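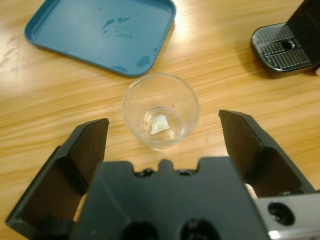
A drinking glass between the open fingers of a Jeto gripper, seen from the wrist camera. A teal-blue tray and part of a coffee machine are also on the table.

Illimby Gripper Comparison

The Illimby Gripper Comparison is a series of bench tests in which two-finger robot grippers are tried on ordinary kitchen objects. It is carried out at the Illimby workshop and compares two designs, the Jeto and the Zanetti, on the same arm and with the same controller. The first results were released on June 10, 2020.

Background

The workshop had earlier used the Zanetti gripper for all of its table work. This gripper has narrow fingers with soft pads and was chosen mainly for handling small boxes. Trials with cups and glasses gave uneven results, and in February the workshop began testing the Jeto, which has wide, flat fingers with raised side walls. The controller, known as Plodwood, was kept unchanged so that differences in the results could be traced to the grippers.

Test method

Each gripper is given 200 attempts at a fixed set of objects. An attempt begins with the fingers open and the arm held over the table. The operator guides the arm until the object lies between the fingers, closes the gripper, lifts the object and holds it for 5 seconds. An attempt is counted as a success if the object is then set down upright. Dropped objects and objects that turn in the grip are recorded separately.

The set includes clear glassware, which is regarded as the hardest group. The surface beneath a clear glass shows through its walls, and on polished wood the reflection of overhead lights may be brighter than the rim. Operators are instructed to line up the fingers by the circle of the rim and to disregard the smaller circle formed by the base.

Camera position

Both grippers are used with a small camera mounted at the wrist. With the Jeto, the body of the gripper and its two fingers fill much of the lower part of the view. The Zanetti leaves more of the table in sight, but its fingertips are harder to make out against dark objects. A higher camera bracket was tried with the Jeto and later withdrawn, as it struck the upper arm when the wrist was fully bent.

Results

In the first round the Zanetti completed 73 percent of its attempts. The Jeto did better on glasses and mugs and worse on flat items such as spoons, which its thick fingertips could not easily get under. Changing from one gripper to the other takes up to 20 minutes, including calibration of the camera. The workshop has kept both designs in use.

See also

Plodwood controller
Wrist-mounted camera
Parallel gripper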